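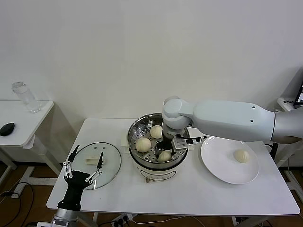 Home Help Robotics Methods

Pushpa Mishra
The Sisley paper reports that a policy trained on 1,341 demonstrations handled soft food better when the two arms were trained jointly. I should be grateful to know whether the gain comes from the joint training or simply from more data. Our own task has a similar layout, with buns in a steamer basket at the centre and the glass lid on the left.

3 comments

Umesh Tyagi
The authors kept the data fixed and varied only the training. Please consult the second table. Joint training failed in 2 trials, separate training in 8.

Share 2

Tadeo Salinas
More data is always better in my experience.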